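Print this page | E-mail this entry
Search diary Go

Glass rules, second go

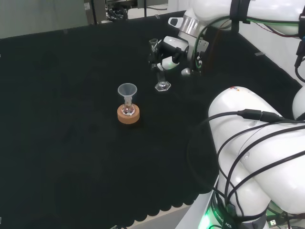
April, gone 9 at night, still at the bench. Quick one before I lose it all.

Saranya wants the handling rules down to a single sheet by the time the Costigan people come through. Fine. We had four pages and half of it was me arguing with myself. Read it again over a sandwich and crossed out most of page two.

What stays – speed cap whenever glass is in the grip. Stop button within reach of whoever is running, not across the room, not "nearby". Hands out of the reach of both arms untill the program is paused AND you've said so out loud. Vaughan hates the out loud part. Says he feels silly talking to a table. Told him he can feel silly.

Round-bottomed flasks go in a cork ring, always. Never stood against something, never "just for a sec". Water only for practice runs. Anything else needs a line in the book and a second name next to it.

Argument of the day was grip force. Drorance sheet from last year gives one number for all glass, which can't be right, a thin stem is not a beaker. I want a test grip on each new piece, 3 times at the low setting, before it goes in a full run. Saranya says people will skip it. Probably. Put it in anyway.

Cables – check before each start, whole length of the arm, full sweep by hand with the power off. The old rule said "check regularly", whatever that means. Changed it.

Also who signs off a restart after a stop? Drerkthorpe lets the operator do it alone. Akine wants two people. I lean Akine for glass, operator alone for plastic. Need to ask Vaughan what he really does when I'm not here, and try to look relaxed wile asking.

Broken glass log is at item 113. Renumber? No. Leave it.

To do: print sheet, laminate, find the good tape. Email Costigan re goggles. Bus.

Contact | Copyright, all entries | Back to top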